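Coursework > Visual Communication > Project Reports > Caption Wording in Stock Photo Libraries

Caption Wording in Stock Photo Libraries
Project report by Lindiwe Modise and Mafalda Calado

1. Background

Stock photo libraries are searched by words. A buyer types a phrase, and the library compares it with the title, caption and keywords that the contributor filled in at upload. The same photographer often uploads a long series from one shoot, and the captions in a series tend to repeat with small changes. We wanted to know how much repetition there is and whether it makes a picture harder to choose from a results page.

We looked at business and office pictures only. Both of us had used them in earlier class work, and we had both noticed that the captions read like lists of search terms.

2. Material

We used captions from two libraries, Lotura and Sustano. Lotura has one caption field with no lower limit on length. Sustano has a separate title and caption, and the contributor has to fill in both. We copied the text by hand into a spreadsheet in September, using the search words "office", "meeting" and "workspace" in each library.

This gave us 868 captions. We removed 195 that were exact copies of another caption in the set, keeping one of each. From what was left we drew 400 at random for close reading. 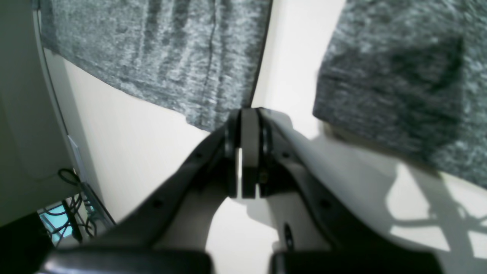
The copies were not spread evenly. Most came from Lotura, where a contributor can paste one caption across a whole batch. Sustano shows a warning when the title matches an earlier upload, and this probably explains part of the difference. We did not test it.

3. Method

Each caption was marked for four things: who is named (man, woman, team), what the person is doing, where it takes place, and any words describing mood or style, such as "modern" or "successful". We also noted if the caption was a full sentence.

Mafalda marked the Lotura captions and Lindiwe marked the Sustano captions. To check that we were working the same way, we both marked the same 40 captions before starting. We disagreed most on mood words. "Casual" was the worst case – it can describe clothes, a meeting or a person. We decided to count it only when it was attached to a person or a meeting, and then marked the check set again.

4. Results

Place words were the most common type in both libraries. Almost every caption had one. This is partly our own doing, as two of our three search words are places or close to it.

Mood words were more common in Lotura. They often came in pairs, and the same pairs turned up under different contributors. Full sentences were more common in Sustano, mainly in the caption field. The titles there were short and mostly left out verbs.

Action words were the weakest part. "Working" and "using" covered a large share of them, and a buyer looking for a certain task would not get far with either.
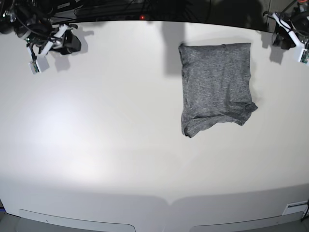
Does a longer caption make a picture easier to find?
It depends on what the extra words are. Words that name a new object or action add new searches that can reach the picture. Repeating "businessman" and "office" in a different order adds nothing for the buyer, though it may affect the ranking in some libraries.

5. Interview

We spoke with a picture researcher at Nellent, a small design office. She said she reads captions only after she has picked a thumbnail, to check for model releases and location. She starts with two words and adds a third if the results are too broad. She skips series where all the captions match, because she can't refer to one picture when writing to a client.

We also wrote to Xaba, an agency that uploads on behalf of photographers, and did not get a reply before the deadline.

6. Limits

Our search words were all in English. We did not record the keyword lists, only titles and captions. We have no download figures, so we can't say which captions sell. The split of the marking by library was a mistake – each of us should have marked half of both.

Last updated: 23 April 2018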